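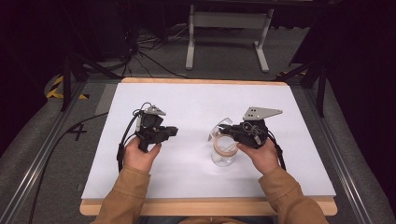
Licht auf dem Tisch: Untersuchung der Beleuchtung an studentischen Arbeitsplätzen im Haus Orville

Projektbericht im Modul Arbeitsumgebung und Ergonomie
Verfasser: Kobina Osei
Betreuung: Frau Hồ
Abgegeben am 18. September 2025

1. Anlass

In der Wohnung, in der ich vorher gewohnt habe, hatte ich einen Schreibtisch direkt unter dem Fenster. Ich habe damals nie über Licht nachgedacht. Erst im Haus Orville habe ich bemerkt, dass ich am Abend oft Kopfschmerzen bekomme und dass ich mich immer wieder an einen anderen Platz setze, ohne genau zu wissen, warum. Andere Studierende in meinem Kurs haben Ähnliches erzählt. Aus diesen Gesprächen ist das Thema entstanden.

Das Haus Orville hat im Erdgeschoss einen Leseraum und im Stockwerk darüber einen Gruppenraum. Beide Räume werden von Studierenden aus verschiedenen Fächern benutzt. Manche lesen nur, andere zeichnen, schneiden Modelle aus Karton oder arbeiten mit kleinen Geräten. Die Beleuchtung ist in beiden Räumen von derselben Art, nämlich Leuchten der Reihe Prultik an der Decke, die man nur gemeinsam ein- und ausschalten kann. Tischlampen gibt es in der Regel nicht.

2. Fragestellung

Die Frage des Projekts lautet: Sind die Arbeitsplätze in den beiden Räumen für die Tätigkeiten, die dort wirklich stattfinden, passend beleuchtet? Am Anfang wollte ich nur die Beleuchtungsstärke messen. Frau Hồ hat mich in der ersten Besprechung darauf hingewiesen, dass ein Messwert allein noch nicht sagt, ob eine Person gut sehen kann. Es kommt auch darauf an, wie das Licht zurückgeworfen wird und aus welcher Richtung es kommt. Deshalb habe ich die Messung mit einer Befragung verbunden.

Nicht untersucht wurden die Farbe des Lichts und der Verbrauch an Strom. Beides wäre interessant, aber der Umfang des Moduls hat es nicht erlaubt.

3. Kurze Begriffsklärung

Die Beleuchtungsstärke wird in Lux angegeben und beschreibt, wie viel Licht auf eine Fläche fällt. Die Leuchtdichte dagegen beschreibt, wie hell eine Fläche für das Auge erscheint. Dieser Unterschied ist mir am Anfang schwergefallen, er ist aber für den ganzen Bericht wichtig. Ein schwarzes Heft und ein weißes Blatt können auf demselben Tisch dieselbe Beleuchtungsstärke bekommen und haben trotzdem eine sehr verschiedene Leuchtdichte.

Von Direktblendung spricht man, wenn die Lichtquelle selbst im Blickfeld steht. Reflexblendung entsteht, wenn sich das Licht in einer glänzenden Fläche spiegelt, zum Beispiel in einem Bildschirm oder in einer lackierten Tischplatte. Matte Flächen verteilen das Licht in viele Richtungen und sind darum meistens angenehmer. Der Kontrast zwischen einem Gegenstand und seinem Untergrund hilft beim Erkennen von Kanten. Wenn der Kontrast aber sehr groß ist und die Aufgabe lange dauert, muss das Auge beim Wechsel zwischen heller und dunkler Fläche viel arbeiten.

4. Vorgehen

4.1 Messung

Gemessen wurde im Juni, an insgesamt 37 Tischen in zwei Räumen. Das Messgerät hat mir das Institut geliehen. Ich habe den Sensor jeweils in die Mitte der Tischfläche gelegt und danach an die vordere Kante, also dorthin, wo meistens die Hände sind. Jeder Tisch wurde einmal bei Tageslicht und einmal nach Sonnenuntergang gemessen. Im Juni wird es spät dunkel, und der Hausdienst musste für mich den Leseraum länger offen lassen. Dafür bedanke ich mich.

Bei der Abendmessung habe ich einen Fehler gemacht, den ich hier angeben möchte. An einem Teil der Tische stand ich selbst zwischen der Leuchte und dem Sensor. Die Werte waren deswegen zu niedrig. Ich habe diese Tische ein zweites Mal gemessen und nur die neuen Werte verwendet.

4.2 Befragung

Der Fragebogen wurde mit dem Programm Rerko erstellt und über einen Aushang an den Türen verteilt. Er war zwei Wochen offen. In dieser Zeit sind 93 vollständige Antworten eingegangen. Gefragt wurde nach der Tätigkeit, nach der Tageszeit, nach dem bevorzugten Platz und nach Beschwerden wie müden Augen. Am Ende gab es ein freies Feld, und dieses Feld wurde viel mehr benutzt, als ich erwartet habe.

Eine Schwierigkeit war die Sprache. In der ersten Fassung stand das Wort Reflexblendung, und beim Probelauf haben mehrere Personen gefragt, was damit gemeint ist. In der endgültigen Fassung heißt die Frage: Spiegelt sich eine Lampe oder ein Fenster in Ihrer Arbeitsfläche?

5. Ergebnisse

5.1 Tageslicht

Bei Tag bekommen die Tische an der Fensterseite sehr viel Licht, und die Werte fallen zur Innenwand hin schnell ab. Im Leseraum ist dieser Abfall stärker, weil hohe Regale quer zum Fenster stehen. Überraschend war für mich, dass die hellsten Plätze in der Befragung nicht die beliebtesten sind. Viele Personen wählen lieber die zweite Reihe. Im freien Feld schrieb eine Person: «Am Fenster sehe ich auf dem Laptop nur mich selber.»

5.2 Abend

Am Abend ist die Verteilung gleichmäßiger, aber das Niveau ist niedriger. In der Mitte des Tisches sind die Werte für das Lesen ausreichend. An der vorderen Kante sind sie schlechter, und wenn eine Person sich über den Tisch beugt, wirft sie mit Kopf und Schultern einen Schatten genau auf die Stelle, die sie sehen muss. Wer liest, lehnt sich eher zurück und hat dieses Problem kaum. Bei feinen Handarbeiten ist es deutlich.

5.3 Oberflächen

Die Tischplatten im Gruppenraum sind lackiert und glänzen ein wenig. Die Platten im Leseraum sind älter und matt. Die Klagen über Spiegelungen kommen fast alle aus dem Gruppenraum, obwohl die Leuchten gleich sind. Einige Studierende legen dort eine eigene Unterlage auf den Tisch, meistens Karton oder eine Schneidematte. In den Antworten wird eine helle, matte Unterlage vor allem von denjenigen gelobt, die mit kleinen und dunklen Teilen arbeiten, denn diese findet man darauf schneller wieder. Für lange Bildschirmarbeit wird dieselbe Unterlage als anstrengend beschrieben.

5.4 Beschwerden

Müde Augen werden am häufigsten von Personen genannt, die am Abend zwischen Papier und Bildschirm wechseln. Kopfschmerzen werden seltener genannt. Ob das Licht die Ursache ist, kann ich mit meinen Daten nicht beweisen. Auch die Luft im Gruppenraum wurde im freien Feld mehrmals kritisiert, und am Abend ist man sowieso müde.

6. Diskussion

Nach meiner Einschätzung ist die Deckenbeleuchtung für einen reinen Leseraum geplant worden. Für diese Nutzung funktioniert sie. Die Nutzung hat sich aber geändert, und besonders im Gruppenraum wird heute viel mit den Händen gearbeitet. Hier fehlt Licht von der Seite.

Die Befragung hat eine Schwäche: Wer mit dem Licht unzufrieden ist, füllt wahrscheinlich eher einen Fragebogen darüber aus. Außerdem habe ich nur im Sommer gemessen. Im Winter beginnt der Abend am Nachmittag, und die Ergebnisse aus Abschnitt 5.2 würden dann für einen viel größeren Teil des Tages gelten. Eine Wiederholung im Wintersemester wäre sinnvoll.

Frau Hồ hat in der Zwischenpräsentation gefragt, ob man nicht einfach stärkere Leuchten einsetzen könnte. Ich glaube, dass damit die Spiegelung auf den lackierten Platten zunimmt und der Schatten an der vorderen Kante bleibt. Geprüft habe ich das nicht.

7. Vorschläge

Für den Gruppenraum schlage ich bewegliche Tischlampen vor, die man an der Anmeldung ausleihen kann. Rechtshändige Personen stellen die Lampe am besten nach links, linkshändige nach rechts, damit die schreibende Hand keinen Schatten auf die Arbeit wirft. Wer mit beiden Händen gleichzeitig arbeitet, braucht eher zwei schwächere Lichtquellen als eine starke.

Dazu sollten matte Unterlagen in heller und in dunkler Farbe bereitliegen. Im Leseraum würde es schon helfen, das Regal beim Eingang um eine Vierteldrehung zu versetzen. Die Schaltung der Deckenleuchten nach Reihen zu trennen, wäre die gründlichste Lösung, aber dafür muss eine Elektrofirma die Leitungen ansehen, und die Kosten konnte ich nicht ermitteln.

Die Messprotokolle und der Fragebogen liegen dem gedruckten Exemplar als Anhang bei. Die freien Antworten habe ich gekürzt, wenn darin Namen vorkamen.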